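October 31, 2020

Dye notebook, madder again

Came in on my own today to finish the second madder run before the wool gets any older. The first lot went orange on me, which I wrote up at length last time and won't repeat, except to say I still blame the temperature and the Nadovcombe water in equal parts. It's very soft, that water. Lovely for tea, hopeless for reds!

So for this run I added chalk. I weighed out 426 g of the Zaltia fleece (the washed one, second bag, not the one with all the straw in it) and mordanted it overnight in alum at the usual strength. No cream of tartar this time. I wanted to change the chalk and leave it at that, but I ran out of tartar as well, so there are two changes and I'll have to live with it.

Madder root from the Assefa packet, chopped not powdered, soaked since yesterday teatime. The smell is the same as ever, earthy and a bit sweet, and it has got into my cardigan. I tipped off the first soaking water because that's where a lot of the yellows and browns seem to go. Kept it in a jar for the scraps, mind you – it gave a nice biscuit colour in March and I'd like some more of that for the border of the blanket.

Bath went on low. I held it under 60 by standing over it like a hen, turning the ring off and on, because our thermostat has opinions of its own. After the first hour the fleece had gone a sort of brick. After the second it was properly red at the tips and still salmon in the middle, so I opened the locks up a bit with the stick and stopped fussing.

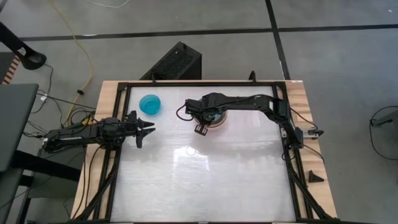
Notes and photo: Mitsuko Sugiyama

Took it out at three hours and left it to cool in the bath for another 20 minutes, then lost patience. Rinsed in a bucket with the chill off. A fair bit of colour came away in the first rinse, much less in the second, hardly any in the third. I'd call it a real red, leaning towards brick when it's wet. We'll see how it dries – they always go down a shade and I always forget.

Three test skeins went in alongside, all from the Kukasden yarn:

A, alum only: warm red, the best of them
B, alum plus a dip in iron afterwards: plummy brown, a bit muddy
C, no mordant at all: peachy pink, patchy near the ties

I tied C too tightly. Figure-of-eight ties, loose ones, please, and that goes for whoever does the weld next as well.

The exhaust bath is still in the big pan with the lid on. Please don't chuck it, I want to put some silk through it and see if there's a coral left in there. If anyone is ordering, we need alum, cream of tartar and a new sieve. The old one has a hole you could post a letter through.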